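Cahier d'atelier – section entretien des textiles
Septembre, reprise à 14 h

Objet : essais de lessive sans azurant optique sur maille de coton blanc, lot Grotex.

La présente entrée fait suite à la demande du site de Rindham, qui souhaite disposer d'une recommandation avant le renouvellement du marché de blanchisserie. Le bain a été préparé selon la fiche interne, dans la cuve de 50 litres. Dureté de l'eau non corrigée. Le dosage retenu est celui de la fiche Skestau, sans ajout d'assouplissant – ce point avait prêté à confusion lors de la série précédente et doit être rappelé sur chaque bordereau.
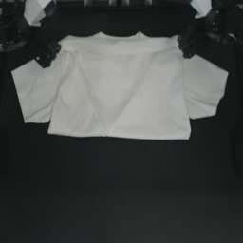
L'azurant masque le jaunissement mais ne le supprime pas, et les lectures au réflectomètre s'en trouvent faussées dès que la lampe émet dans l'ultraviolet. Il convient donc de lire sous filtre, toujours au même endroit de l'article. Sur un tee-shirt blanc à manches courtes étalé à plat sur fond noir mat, le corps offre un panneau presque rectangulaire où placer la tête de lecture ; on évitera les plis, tel celui qui descend en biais vers l'ourlet, car l'ombre suffit à abaisser la valeur. Le col et les coutures sont exclus du relevé.

Essorage à 900 tours par minute. Un passage à 2000 tours, proposé par Dervishi dans sa notice, n'a pas été retenu pour la maille. Bordereau 382 à compléter : la température de rinçage n'y figure pas.

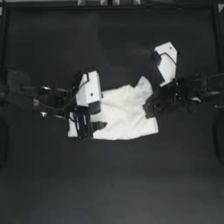
Le responsable de la section entretien des textiles
Rédacteur du cahier

Reste à traiter la question du séchage. Les éprouvettes témoins seront conservées à l'abri de la lumière, dans des pochettes sans azurant – vérifier la référence auprès du magasin. Aucune comparaison entre lots ne sera transmise à Rindham avant la relecture des courbes.

À prévoir : étalonnage du réflectomètre, commande de filtres, nettoyage de la cuve.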